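Die Mütze, die keiner Nadel bedarf

Im September beginnt bei Annunziata Guerra die Strickzeit. In ihrem Laden Bellini liegen dann die dicken Garne vorn, und am Montag um 18 Uhr trifft sich die erste Gruppe. Gestrickt wird auf dem runden Strickring, ganz ohne Nadeln. Eine Mütze für Erwachsene braucht bei ihr 66 Maschen. 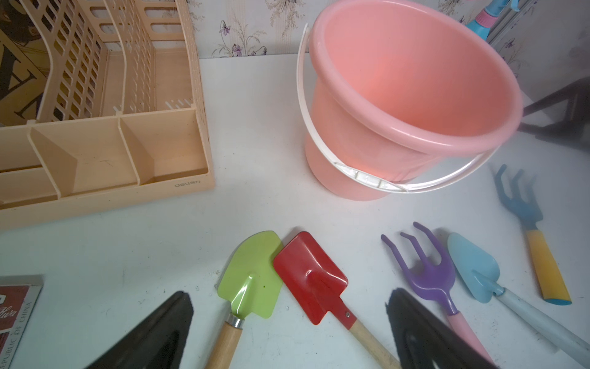 Der Faden wird um jeden Stift gelegt, dann hebt man die untere Schlinge darüber. Wichtig ist eine gleichmäßige Spannung. Guerra lässt das Knäuel deshalb in einem Gefäß neben dem Stuhl laufen, damit es nicht über den Boden rollt. Ein glatter Kindereimer wie der rosafarbene auf dem Tisch reicht völlig, eine Garnschale aus Keramik muss niemand kaufen. Nach 6 Zentimetern wird der Rand umgeschlagen.

Babar Tanoli strickt seit dem vergangenen Winter mit. Er nimmt das Garn Osham, graublau, doppelt gelegt. Seine erste Mütze war zu weit, die zweite trägt er selbst. Zum Schließen zieht er den Faden mit einer Stopfnadel durch alle Maschen und vernäht ihn innen.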